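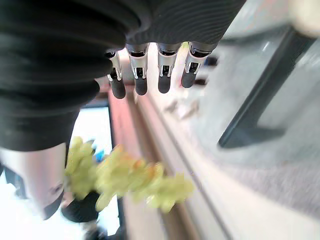

Workshop and kitchen tips, tested and mostly found wanting

I have been collecting household advice for a long time, and most of it doesn't survive a second try. Somebody's grandmother did it once, the stain came out, and the story has been passed along ever since without anyone asking whether plain water would have done the same job. So I try things twice, once with the trick and once without. What follows is what I think after doing that, with the usual warning that my house is not your house.

Baking soda and vinegar for drains

The fizz is the whole appeal. Mix the two and they mostly cancel each other out, and you are left with salty water and some gas that goes up your nose. I poured the stuff down a slow bathroom sink, waited, flushed it with hot water, and the sink was still slow. Then I pulled the stopper and dragged out a wad of hair with a bent wire. If you enjoy the fizz, go ahead, but get the wire out first.

A kitchen drain is usually grease. Dish soap and hot tap water will move a light coating. A real clog wants a plunger or the trap taken off. Put a bucket under it. I have forgotten the bucket.

Rice in the salt shaker

This one I expected to fail. In a damp kitchen the rice does seem to help the salt pour, though I suspect half the benefit is the grains knocking lumps apart when you shake. Change it when it gets dusty. If your shaker has wide holes, use something else or you will be eating raw rice.

Potatoes and rust

Rubbing a cut potato and salt on a rusty pan works about as well as rubbing a cloth and salt on a rusty pan. The salt is doing the scrubbing. Eat the potato.

For cast iron, steel wool, then wash, then dry it on the burner over low heat, then the thinnest wipe of oil you can manage. Most sticky pans I see have too much oil baked on. Wipe it as if you had put the oil on by mistake.

Freezing candles

Supposedly they burn slower. I burned two from the same box, one straight from the freezer and one from the drawer, and they went out within a few minutes of each other. Candles vary that much anyway. Keep them out of drafts and trim the wick.

Coffee grounds as a smell remover

A bowl of dry grounds in the fridge makes the fridge smell of coffee. Whether the onion smell has gone or is only outvoted, I can't say. Wet grounds grow mold, so if you try it, dry them in the oven first. Finding the onion is quicker.

Wood glue and clamps

More clamps, people say, and tighter. I used to crank mine until glue ran down the legs of the bench. A joint that needs that much force usually doesn't fit. Sand or plane it until it closes with hand pressure, and then clamp it just snug. Scrape the squeeze-out when it has turned rubbery. Wiping it with a wet rag pushes thin glue into the grain, and you find it again when the stain goes on blotchy.

As for the half hour on the label, that is when you can take the clamps off. I leave mine overnight before I put any weight on the joint.

Stripped screw heads

The rubber band trick — lay a wide band over the head and press the driver in — has worked for me on soft, slightly chewed screws. It has never worked on one that was truly rounded out. For those, grab the head with locking pliers if it stands proud, or cut a slot with a small rotary tool and use a flat driver. Wear glasses. If it still won't budge, an extractor bit is cheap, though I'd skip the big boxed sets. I bought one from Gouveia with 13 pieces and have used 2.

For a stripped hole in wood, toothpicks and glue really do hold, which surprised me. Snap them off flush, let the glue dry, and drive the screw in gently. I wouldn't trust it for a heavy door.

Sandpaper

Buying cheap paper is a false saving, I was told by Amnuay Nakpan, who builds cabinets in Celtisville and has opinions. On coarse grits I agree with him. At 300 and finer I couldn't tell his paper from mine, and neither could he when I mixed them up on the bench.

Knives in the dishwasher

Everyone says never. The heat won't ruin the steel on an ordinary knife. The banging around dulls the edge, and the handle suffers if it is wood. My paring knife goes in. My good one doesn't.

Miracle cleaners

Plakumley sells a spray that claims to do ovens, grout, leather and windows. I tried it on the oven and it did as well as dish soap left on for an hour. Ilse Stüber wrote in to say that it is excellent on grout. I tried that too, beside a patch of baking soda paste and an old toothbrush, and my money is on the toothbrush.

One rule I won't bend on: don't mix cleaners. Bleach with ammonia or with vinegar makes a gas you don't want in a small bathroom, and no stain is worth it. Rinse well between products, open a window, and read the back of the bottle.

Next time I'll get to lemon juice on cutting boards and the business with aluminum foil and silverware.

We use cookies to remember your settings and to see which pages get read. Accept all | Manage choices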